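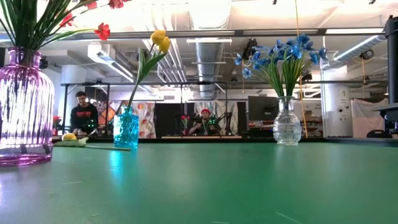
Vases with red, yellow and blue flowers on a green tabletop.

Candby Survey Recorder
Product code: Candby 9
Supplied by Longo Research Supply

The Candby is a handheld audio recorder for interview studies, oral history and focus groups. It is sold to university departments, research institutes and contract research firms, and is in its second version.

What it does
Candby records two channels at once, so the interviewer and the respondent can be transcribed separately. Files are encrypted as they are written. A respondent number can be keyed in before the interview starts — it is then stored in the file name and the log. There is no wireless connection. Files are moved by cable only.

Specifications
Recording time on one charge: 18 hours
Channels: 2
Interviews held in memory: up to 500
Charging time, fully discharged: 8 hours
File format: WAV
Menu languages: English, Italian, Vietnamese

In the box
Recorder, two clip microphones, charging cable, belt pouch, printed quick guide. The table stand is sold separately.

Working with Grilleo
Log files open directly in Grilleo, our coding and transcript software. Other packages can read the log as plain text. A Grilleo license is not included in the price.

Ordering and loan units
Orders from institutions are invoiced on delivery. Departments that want to test the recorder before buying can borrow one for nine days. Write to Rebecca Mancuso in the Letedgate office with the name of the project and a delivery address. Loan units are erased when they come back, so copy your files first.

Service
Batteries can be replaced by the user. Repairs and microphone faults are handled by Sơn Sầm. Owners of the first version can update the firmware by cable, but the respondent number feature needs the newer keypad.

Page updated 2026-08-07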